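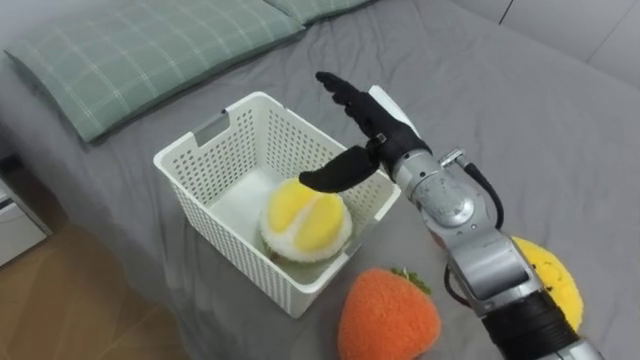

A black robotic hand over a basket on a gray bed sheet.

The studio behind Ferri has spent three years on its follow-up, a co-op farming game called Waline. It enters early access in August, and the lead designer spoke to us from the Dumik office.

"Ferri was a lonely game and we liked that," she said. "Then players kept writing in to ask if they could bring a friend. We said no for a long time."

Waline supports two players on one island, online or on the same couch. A season lasts 60 in-game days, and crops carry on growing when only one player is logged in. She said that rule caused the most arguments in testing.

"One person would play all night and the other would come back to a finished harvest. So now the big jobs, like the mill and the boats, need both of you there."

Dumik wrote more than 100 quests and has dropped a good many of them. Fishing stays, but the colour-matching minigame from Ferri is gone. "I never enjoyed it," she said.

The soundtrack is by Flirkoleck, who also scored the first game. A console version is planned, though she would not give a date. "We want the PC saves to be stable first."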